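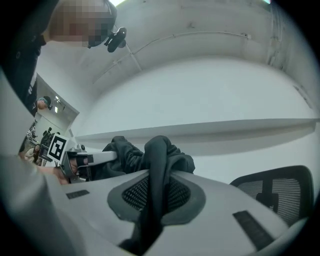
We have a rattle in the front room at Nassar and I would love some help hunting it down, as it has become my favorite puzzle of the month. It starts when music is playing at a normal level and stops the moment the music stops. It's a dry, papery buzz, a bit like a moth in a lampshade, and it seems to come from high up. My first suspect is the thin line running diagonally across the white surface overhead, the one held up with small clips. My second suspect is the long white ledge. I'm happy to climb, poke and listen as much as you need me to!

Ticket: Rattle in front room, overhead or near the ledge
Opened by: Kyriaki Stefanou
Product: Plako wall ledge
Status: Closed

Kyriaki Stefanou
A few more details I left out of the first message. The ledge is the Plako one, put up in August. The speaker is a small Bollero that normally sits on the floor against the opposite wall. Moving it to a chair made no difference. The rattle comes and goes within the same song, so I think it only cares about certain notes. The cello pieces are the worst (and the best, for testing).

Osian Parri, support
Hi Kyriaki, thanks for such a cheerful report. A buzz that depends on the note is good news, as it can be tracked down with a plain tone. Please install any tone generator you like, play it through the same speaker, and start high and go down slowly. Write down where the buzz starts and where it stops. Keep the volume low to begin with, the high tones are unpleasant at close range.

Once you have the note, leave it playing and touch things one at a time. Flat hand, light pressure. If the sound dies under your hand, you're on it or close to it.

Kyriaki Stefanou
This was so much fun. I used the Drudier tone app, which has a big dial you turn with one finger. Results:

3000 Hz -- nothing, apart from me making a face
1000 Hz -- nothing
Turning down from there -- silence for a long stretch
110 Hz -- there it is!! Loud and steady, same sound as with the cello

A little above or below 110 and it fades away. So I left it on 110 and got the stepladder out.

I pressed each of the clips along the cable, from the low end up to the high end. No change at any of them. I was sure it was the cable, so I went back along it and pressed the line itself between the clips. Still buzzing. Sorry, cable, for the accusation.

Osian Parri, support
Very clear, thank you. Cross off the cable. Next I would do the light fitting overhead, with the power off at the wall and after it has had time to cool. Covers that sit in a spring or a groove often chatter at low notes. Then the ledge: press down on top, then up from underneath, then in toward the wall, at both ends and in the middle.

Kyriaki Stefanou
Light off, waited through a cup of tea, pressed the cover. It's snug and the buzz carried on without a care.

Now the ledge. Pressing down on top: the buzz gets quieter but doesn't stop. Pressing up from underneath: gets louder! Pressing toward the wall at the right end: no difference. Pressing toward the wall at the left end: gone. Complete silence except for the tone. I let go and it came straight back. I did this maybe more times than was needed, it is very satisfying.

Settimio Ruggiero, who shares the room with me, came in to ask why the whole place was humming and ended up holding the ledge while I put my ear to it. He thinks the sound is inside the front strip and I think it's behind, at the wall.

Osian Parri, support
You may both be right. The front strip on that ledge is hooked over the bracket rail, and if the rail is slightly loose at one end the strip will pick it up and pass it along. That would make it sound as if it came from everywhere.

Can you check the following before you take anything off:

Is there a gap between the ledge and the wall at the left end? A sheet of paper will do as a gauge.
Does the strip slide sideways if you push it gently?
Is anything leaning on the wall near that end, such as a picture or a mirror?

Kyriaki Stefanou
Paper goes in at the left end and slides along for about the length of my hand. It won't go in at the right end at all. The strip does not slide. I moved everything that leans or hangs at that side into the hall and played the tone again: same buzz, so it isn't any of that.

I'm excited about the paper.

Osian Parri, support
So am I. Please unhook the front strip. It lifts up and then toward you, and it's easier with one person at each end. Behind it are the rail screws. Leave the right-hand ones alone and check the left ones with a hand screwdriver, no drill.

Kyriaki Stefanou
Strip off, with Settimio on the other end. (It lifts much more easily than I expected, we both nearly went over backward.) There are 2 screws at the left end. The lower one was tight. The upper one turned freely with my fingers and came out with a bit of dust. So the screw was holding on to nothing.

I put the tone on again with the strip off and the rail buzzed all by itself, thinner and higher than before. I held the loose corner and it stopped. Found it!

What goes in the hole?

Hanan Sayegh, fittings
Hello Kyriaki, Osian passed this to me. A larger wall plug, please, and the same screw back in. Clean the dust out of the hole first, a drinking straw works if you close your eyes. Push the plug in until it's flush, then tighten by hand until the paper no longer slides in, and stop there. If you keep going the rail bows and you get a gap in the middle.

I can send plugs, or any hardware store will have them.

Kyriaki Stefanou
Bought a small bag of plugs on the way home. Hole cleaned, plug in, screw back, paper test passed along the whole length. Strip back on. Tone at 110, speaker up as loud as Settimio would put up with -- nothing. Swept up and down a few times on either side. Nothing. Then the cello piece from start to finish, and it was lovely to hear it without the moth.

One leftover question: should I do the right end as well while I have the plugs?

Hanan Sayegh, fittings
If those screws are tight, leave them. Look again when you next have the strip off.

Osian Parri, support
Closing as solved, December 29, 2023. Cause: upper left rail screw loose in its hole. Fix: larger wall plug, same screw. I've added the paper test to our notes for ledge rattles.

Kyriaki Stefanou
Thank you both! The wardrobe in the bedroom has a squeak, so I've kept the app.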